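The Quiet Bench

By the time Skostora leased the arm, Vilja Lappalainen had been taking computers apart for so long that she could find a memory latch with her eyes shut. She mentioned this at the meeting. The man from Arancibia, who had brought the slides, wrote it down under "legacy skills."

The arm was called Onska. It had a black gripper and the patience of a cow. It got the bench by the window, which had been Vilja's, and Vilja got a stool, a screen and a new title, Recovery Supervisor, with the old pay.

Her first job was to watch it work on a Dell tower, laid on its side with the processor already out.

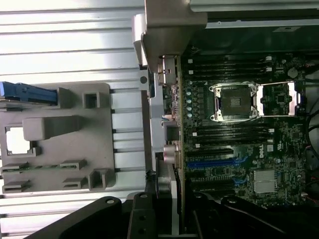
What does a supervisor do all day when the machine does the work? She watches, presses Resume when it stops, and fills in a form about why it stopped.

The form had 2,323 fault codes. Vilja read them on her lunch break, the way other people read menus. There was a code for "part absent" and another for "part absent, expected." There was no code for "thinking about it," so she used "Other," and by July "Other" was the most common fault in the building.

She had planned to hate Onska and was annoyed to find it took effort. It never hummed. It never borrowed her screwdriver. It went at an expansion card with such care that she caught herself holding her breath, then looked over her shoulder in case the man from Arancibia had seen.

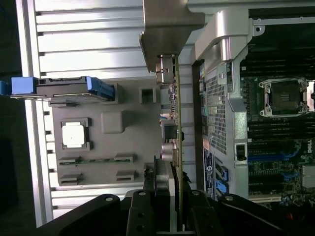 Nirnau, from the next bench, reckoned that she talked to it more than she had ever talked to him, and that he had been there eleven years and had never once been told "easy, easy, there you go."

"You never needed telling," Vilja said.

"I'd have liked it, though."

There were two benches left with people at them, and around three people to share them, depending on how you counted the manager. The radio had gone when the last of the others did – it had been his radio. Vilja took to singing, badly, in the gaps between stops. The report to head office listed this as ambient noise, within limits.

One afternoon Onska halted above a motherboard and stayed there. The screen asked her to confirm the next action. She could have pressed Resume. She put her chin in her hands and had a good look at the board herself, for the pleasure of it.
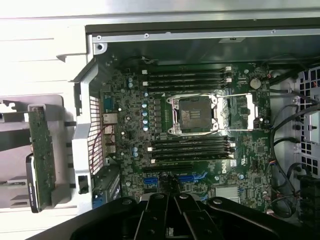

Fault Code: Other

"What's it stuck on?" the manager called from his door.

"It wants a second opinion," said Vilja.

"Is that in the codes?"

"It's under Other."

He went back in. She pulled on her gloves, which she still kept in her apron pocket, and told Onska to budge up.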